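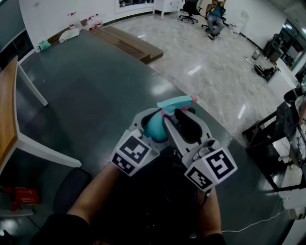

Wernside Chapel opens registration for weekly parent and child Scripture course

July 2023

Wernside Chapel has opened registration for a new course in which parents and children study the same Bible passage side by side. The course is called Harahap, after the family who left the chapel the funds to write it. It begins in October and runs for 20 weeks in the lower hall.

The course is intended for children of primary school age. Each child must attend with a parent, grandparent or guardian, who takes part in the session and completes the adult pages of the workbook. One adult may attend with up to three children. Families do not need to be members of the chapel, and no earlier knowledge of the Bible is assumed.

The material is divided into four units of equal length. The first covers Genesis and the second covers Exodus. The third follows the Gospel of Mark from beginning to end, and the fourth is drawn from Acts. Each unit closes with a review session, at which families may also catch up on any pages they have missed.

Sessions follow a fixed order. A hymn and a short prayer are followed by the reading, which is taken aloud by an adult and then repeated in part by the children. Families then work on the passage at their own tables for 15 minutes, using the questions printed in the workbook. The leader takes answers from the whole group before the closing prayer. Memory verses are set for each unit, but children are not tested on them in front of others.

The course was written by Osamu Onishi, who leads children's teaching at the chapel. It was tried in draft at Brosel Street Church and revised after comments from the families there.

"Parents told us they wanted to talk about the Bible at home and did not know where to start," said Mr Onishi. "The workbook gives them a passage and a few plain questions. The draft had too much writing in it for the younger children, so several pages now ask for a drawing or a spoken answer."

Workbooks are printed by Germont and are supplied in two versions, one for children who read alone and one for those who need help. Both versions carry the same passages and page numbers, so that brothers and sisters can work together. A large-print adult edition can be ordered when registering. There is no charge for the course or for the first copy of the workbook. Replacement copies are sold at cost.

Registration forms are available from the chapel office and at the back of the chapel after the morning service. The form asks for the name and age of each child, the name of the accompanying adult, and any allergies or access needs. Places are given in the order in which forms are received. Families who apply once the course is full will be placed on a waiting list and may join at the start of a later unit.

Other churches wishing to use the material may request a sample unit and the leader's notes from the office.

Ends

Enquiries: Children's Teaching, Wernside Chapel office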